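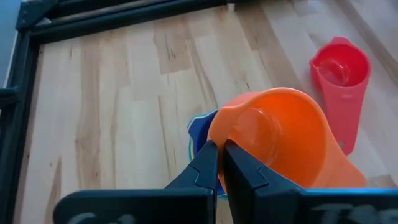 ## 6. Sorting and nesting measuring cups

Of the kitchen routines supplied with the Binow arm, this one is the closest to being useful without help. It is still slower than a person. Expect to stay nearby while it runs, and read section 6.3 before you decide to leave it alone.

### 6.1 Before you start

1. Clear the work surface of anything that is not a cup. Spoons and lids confuse the size check.
2. Spread the cups out, handles pointing in any direction. They may lie on their sides.
3. Pull apart any cups that are stuck together. The arm can lift a loose cup off another one, but it can't twist them free.
4. In the Conideo app, open **Chores > Nest cups** and choose **Slow** for the first run.

> **Caution:** Keep hands outside the metal frame while the arm is moving. The pause button stops it at the end of the current move - the red stop switch stops it at once.

### 6.2 Running the routine

1. Press **Start**. The arm looks over the surface and picks a first cup.
2. Watch the grip. One finger should go inside the rim and the other outside, with the wall of the cup pinched between them.
3. If the cup swings or tilts in the grip, press **Pause**, then **Regrip**.
4. Let the arm finish the stack. It returns to its rest position when done.

**Note:** Thin plastic needs a light grip. Start at force setting 38 and go up only if cups slip. Glass and ceramic cups are not supported.

### 6.3 What to expect

Szabolcs Farkas ran this routine 394 times on our test bench in October. The stack was correct in 323 of those runs. Most failures were cups put down in the wrong order or a handle caught on its neighbor. A full run took roughly 380 seconds, a job most people do in a few moments.

Washing, drying and putting the cups in a drawer are not part of this routine. The Trokent drawer add-on opens and closes a drawer but does not yet place anything in it.

If the same cup fails twice, take it out by hand and press **Continue**.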